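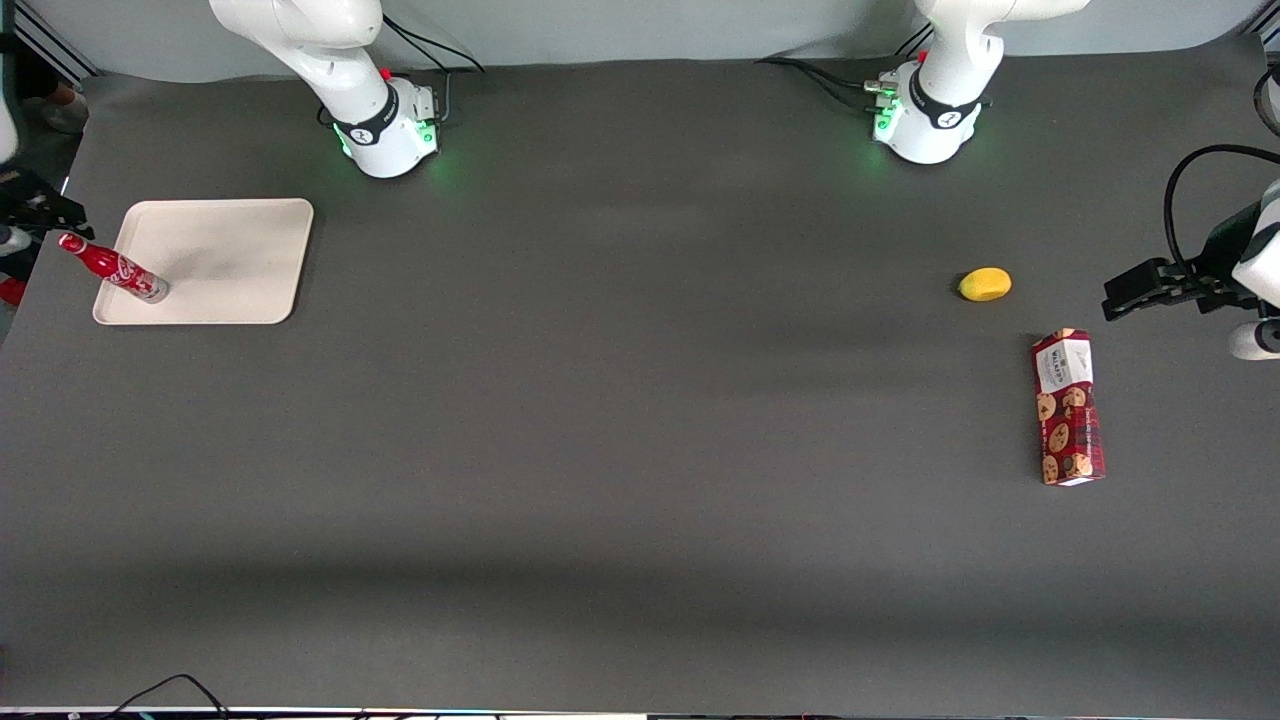
Porholm 3 task planner, reviewed

Filed under: Software > Motion and Planning

Porholm sells its planner on one promise: type what you want moved, and two arms will sort out the rest between them. I ran it for most of November and I'm still waiting to be impressed.

Setup first. The installer wanted 222 packages and broke on the camera driver until I pinned an older version by hand. Yayra Asamoah at Dimow had warned me, and she was right. Calibration went better. The wizard is plain, it tells you which pose failed, and it saves as you go.

The test was dull on purpose. A Coca-Cola bottle lying across a beige tray, a box of cookies flat on the table, a small yellow fruit off by itself. Clear the lot, either arm, any order. Out of 105 runs, Porholm finished 91 without help. That sounds fine until you look at where the others went. Nearly all of them were the bottle. The perception module kept merging it with the tray and proposing one grasp for both, and there's no way to tell it they are separate short of editing a config file the manual mentions once.

Arm assignment is better. It gives each arm the things on its own side and mostly keeps them out of each other's way. Replanning is slow, though - I logged 830 milliseconds on a scene this simple, and I wouldn't want to see it with a full bin. Tsolakis, the free one, was quicker on the same hardware, but its collision checks are looser and I trust it less near cables.

The log viewer is the part I'd pay for. You can scrub back through a run and see every grasp it turned down, with the score beside it. I found two of my own mistakes that way.

The "natural language" box is a keyword matcher with nice manners. "Put the fruit away" worked. "Put away everything except the fruit" put the fruit away first.

If you already own a Vametska license, keep it. If you're starting from nothing, get the trial and bring a bottle.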